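The Tablecloth Supper Is Back

March is nearly here, and that means it's time to drag the long tables out again! Last year's supper at the Gandach hall filled up so fast that we had to turn people away at the door, and we felt terrible about it. So this time we've set out 112 places, with a second sitting for anyone who'd like to bring small kids and be home before bedtime.

If you haven't been before, the idea is simple. Everybody brings one dish from home, something you'd cook on an ordinary weeknight, and we eat together at shared tables. The food has been wonderful. Last year we had lentil soup, three very different potato salads (all gone by the end), stuffed peppers, and an orange cake that people were still asking me about in the summer. 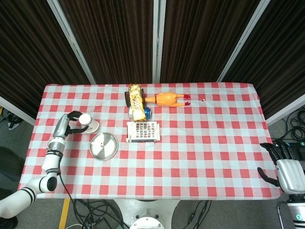 What to Bring

Your dish, with enough for six or so, and a serving spoon with your name on a bit of tape. Please write down the ingredients on a card too, especially nuts, milk, and eggs. We have one oven and it's slow, so dishes that are good at room temperature will make everyone's evening easier. Plates, cups, and forks are all there already.

Hazem Radwan is doing the bread again, hooray! He's planning 50 flatbreads for each sitting, and he's offered to let a few people come early and learn how he shapes them. I did it last year and mine came out looking like a map of somewhere, but they tasted great with a bit of oil and salt. Come at 2 if you want to join in, and wear something you don't mind getting flour on.

El Khatib, the grocery on the corner, is giving us olives and a crate of lemons, and the Stiner orchard is sending apple juice. The Utska singers have said yes to a few songs between the main dishes and dessert. They've been working on a new one with a clapping part, so be ready to help out.
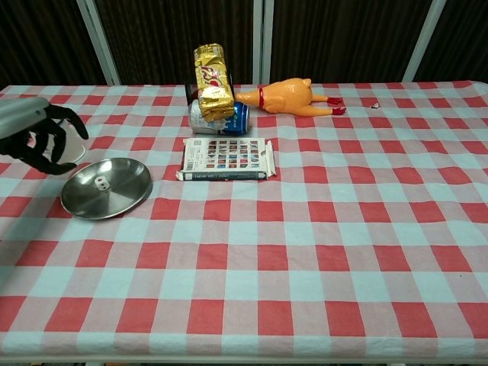
Red and white checks on the table, with a cup and a steel plate.

Places are free, but we do need to know you're coming, and which sitting you'd like. Put your name on the sheet by the hall door or reply to this newsletter. The early sitting starts at 4:30 and the later one at 7. We could still use help with washing up after the second one (there's always leftover cake in the kitchen, and it goes to whoever has a dish towel in their hand).

If you're stuck for what to make, ask me for the orange cake recipe. I finally have it!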